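Report on the Visit to the Pisharody Paper Conservation Center

2025-12-22
Prepared by Usha Pillai, Collections Office, Humis Regional Library

Staff of the Humis Regional Library were received at the Pisharody Paper Conservation Center in December. The visit was arranged as part of the library's planning for the Vindititz papers, a family archive of letters, farm ledgers and hand-drawn maps that was transferred to the library last year. The archive fills 347 boxes, and a good share of the material has suffered from damp storage. The purpose of the visit was to see how a working conservation center receives, sorts and treats collections of this size, and to ask what the library could reasonably do in its own building.

The group consisted of four members of staff. Aishwarya Warrier, head of treatment at the center, led the tour and answered questions throughout the morning.

Intake and quarantine

The tour began at the loading entrance. All incoming material goes first to a quarantine room, which is kept apart from the rest of the building and has its own air supply. Boxes stay there until they have been checked for mold and insects. Ms. Warrier explained that the center had once accepted material straight into the main store during a busy season and had spent most of the following year dealing with the results. No exceptions are now made, even for short loans.

Our own receiving area opens directly onto the reading room corridor. This was noted by all members of the group as the most serious difference between the two buildings.

Surface cleaning

Cleaning is done dry wherever possible, with soft brushes and rubber sponges, under extraction hoods. Staff work on one folder at a time and keep the order of the sheets exactly as received. Members of the group were invited to try the method on discarded office paper. It is slower than expected. A single ledger of ordinary thickness can take most of a day, and the center plans its staffing accordingly.

Ms. Warrier advised against training large numbers of people in this work. In her view, a small team that cleans regularly will do less damage than a large one that meets now and then.

Wet treatment

The wet treatment room holds sinks, drying racks and a suction table made by Zener. The group watched a map being prepared for washing. Each ink was tested first with a drop of water at the margin, and one of them - a red used for field boundaries - was judged too risky to wet. The map was returned to its folder with a note, and will be treated by other means.

This was useful to see. Several of the Vindititz maps use colored inks, and the library had assumed that washing would be the normal course.

Workrooms and supplies

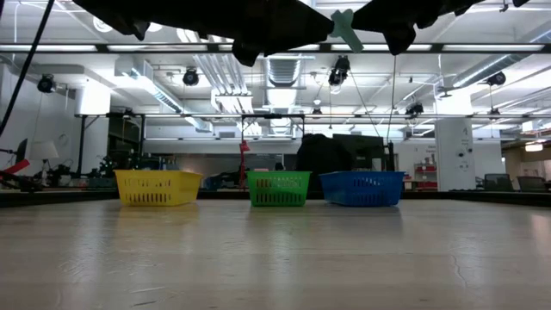
The center buys its folders and tissue once a year and shares orders with other institutions in the district. Ms. Warrier offered to include the library in the next order, which would lower the cost of archival boxes in particular. Storage space for the supplies would have to be found before delivery, and the basement is not suitable.

Points for follow-up

The group agreed on three recommendations:

A separate room should be set aside for quarantine before any further Vindititz boxes are opened.

Two members of staff should attend the center's dry cleaning course when places are next offered.

The maps should be surveyed by a conservator, at the center's usual rate, and left untreated until the survey is complete.

The library thanks Ms. Warrier and her colleagues for their time. A cost estimate for the quarantine room is being prepared by the Collections Office and will be circulated to department heads with the minutes of the next planning meeting.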